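FOR IMMEDIATE RELEASE

Karnia opens shoe box return and reuse counter in Pundton

PUNDTON, Feb 13, 2025 - Karnia, the mail-order shoe and slipper seller, today opened a box return counter at its Mikkelsen Street packing room. Customers can drop off used shoe boxes, any brand, any size, weekday mornings and all day Saturday. Free. No receipt needed.

The boxes get checked, flattened if they need to be, and go back out with new orders. Trial run started in September with one shelf and a handwritten sign. By the end of the year 289 boxes had gone out a second time, which was more than we planned for and more than the shelf could hold.

"We were buying new boxes every month and watching good ones go in the recycling behind the building," said a spokesperson for Karnia. "Customers kept asking if we wanted them back. So, yes. We want them back."

What we take: shoe boxes with attached or separate lids, boot boxes, kids' sizes. Clean tissue paper too, crumpled is fine. What we can't take: anything with a torn base, food stains, strong perfume or smoke smell, or boxes covered all over in packing tape. Shipping labels are OK, we peel or cover them.
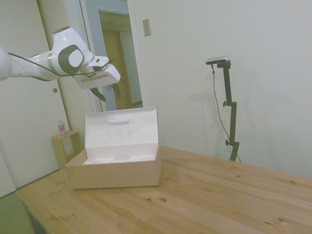

Packing at Karnia is still done the old way, one order at a time, on a big table, with the packing slip laid next to the box. Every returned box is opened fully before it goes on the shelf. A plain brown one with a hinged lid and white lining is the kind we like best, stands open by itself while you fill it, and the crumpled white tissue or packing in the bottom can stay where it is for the next pair. Smudges on the inside of the lid, like the reddish-brown ones here, do not rule a box out. We look at the base and the corners first. Lid marks come second. If the hinge is split the box goes to the recycling pile, or gets cut up for dividers.

Returned boxes go into the Ustitz line to begin with, the house slippers and light canvas shoes. These weigh less and don't push on the sides. Heavy boots will keep shipping in new boxes for now, plus an outer carton. Any customer who wants a new box, for a gift or whatever reason, can tick "new box please" at checkout at no charge.

Orders packed in a reused box will carry a small paper sticker on the end panel so it is clear the box has been around before. The shoes inside are new. We say this becuase two people have already asked.

For every 10 boxes handed in, customers get a card good for $5 off the next pair. Cards can be saved up and used together, up to 4 cards per order. They don't expire. Boxes can be brought in over several visits, just ask for a stamp each time. Please don't mail empty boxes to us, the postage makes no sense and we can't give stamps for them.

Also new at the Mikkelsen Street room: a wider drop-off shelf by the side door, a bin for loose tissue, and a bench where customers can try on Ustitz slippers before buying. Stock on hand is limitted, so call ahead for the larger sizes. Parking is on the street, two hours. Side door has one step up, ring the bell and somebody will come out and take the boxes from you.

Karnia will look at the numbers again in September and decide then if the boot boxes can join in.

About Karnia
Karnia sells slippers, canvas shoes and boots by mail and from its packing room in Pundton. The Ustitz line is its own brand and comes in adult and kids' sizes.

Media contact: Karnia press desk, Mikkelsen Street, Pundton. Sample boxes and product pictures on request.

###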